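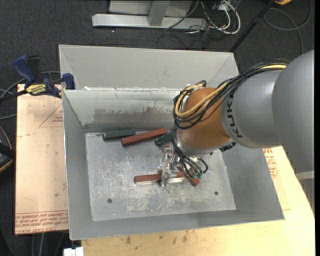 *Plidora open metal bin, grey, with a few blocks in it. Scratched floor, worn patch on the inner back wall.*

I've wanted to write about this bin for ages. It's a metal bin, so I know I'm asking a lot of you, but I like it so much that I've gone and ordered another!

It came from Getel in November and cost 171 pounds before delivery. Delivery took 4 days and the packaging was mostly cardboard, which went straight in the recycling. Amparo Cuesta had recommended the Plidora range to me over the Jacobs one, and I'm glad I listened. The Jacobs bins have straight sides, and anything long and square-edged ends up standing on its end in a corner where you can't get hold of it.

The sloping sides are the best part. Put a block down near the edge and it tends to slide back towards the middle, and there's room to reach in from the side without scraping your knuckles on a rim. The floor is flat, so things stay where they come to rest. I mostly keep blocks in it, green ones and reddish-brown ones, and the dark green shows up nicely against the silvery metal. The tall back is handy too — I used to lose bits down behind the old tub every week and had to go after them with a broom handle.

Now the wear. The floor marks very easily. Mine has pale scratches and scuffs all over, and there's a wide brownish-grey patch on the inner back wall that I've tried washing off with soap and with a plastic scourer, and neither made any difference. I don't mind the look of it, but if you like your things to stay smart, you'll be cross within a month. The panel above that has stayed a nice plain light grey.

Two smaller grumbles. It's loud! Dropping a block in from any height makes a proper clang, and I did try a rubber mat for a bit, but the blocks stuck to it and it came out again. The ledge at the back also collects scraps, so give it a wipe when you think of it. And there are small round holes in the floor, so I wouldn't use it for screws or beads without putting a tray in first.

Tiltwood do a cheaper one with the same sort of slope. I've only handled it in the shop and thought the metal felt thinner, but it may suit you if you're keeping lighter things.

Four and a half stars from me, with the half knocked off for the clanging.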